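From: Dzintra Rimkutė
To: Stirudmont residents list
Date: 10 February 2018
Subject: Re: Well pump and the July outage

Rasto wrote:
> The pump house lost power again last night and the upper
> cabins had no water until morning. Do we repair the old pump
> or replace it? I have one quote for 3,260 and I would like to
> settle this before we open the campground in July. Also, what
> are people supposed to drink if it goes out with guests here?

Thanks for writing this up. I went through the old repair bills and my answer is replace. We have paid for 2 repairs on that pump already, and both times it was the same starter box. The 3,260 is for the pump and labor. It does not include new wire down the well, and the wire is as old as the pump. I would plan on 4,000 and put whatever is left toward a surge protector.

Before anyone signs, please ask whether the quote covers pulling the old pipe. Last time that was billed separately and we argued over it for a month.

On drinking water, I don't want to buy a second tank. A 50 gallon barrel in the Tamayo shed, filled fresh at the start of each week, would get the upper cabins through a night. Guests can fill a cup there and carry it back. The plastic tumblers are fine for this and they don't break on the gravel. 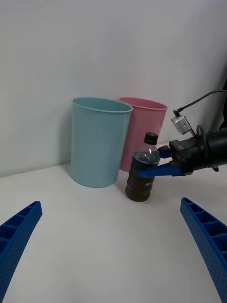 Teal and pink tumblers, with a small bottle in front.

The barrel needs a proper tap and a lid that locks down. The one from the garden won't do. It held fertilizer, and I would not drink from it however many times it was rinsed. Hido Supply has food grade barrels but they have to be ordered, so let me know by the end of the month if you object. 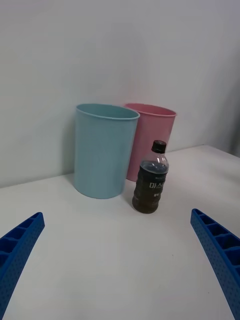
We also need a sheet on the shed door saying when the barrel was last filled and by whom. If the date is more than a week old, dump it and start over.

The power question is separate. The line to the pump house runs through the big spruces and the utility will trim only up to the meter. Past that it is ours. I can walk it with Rasto once the snow is down enough to see the lower poles.

Dzintra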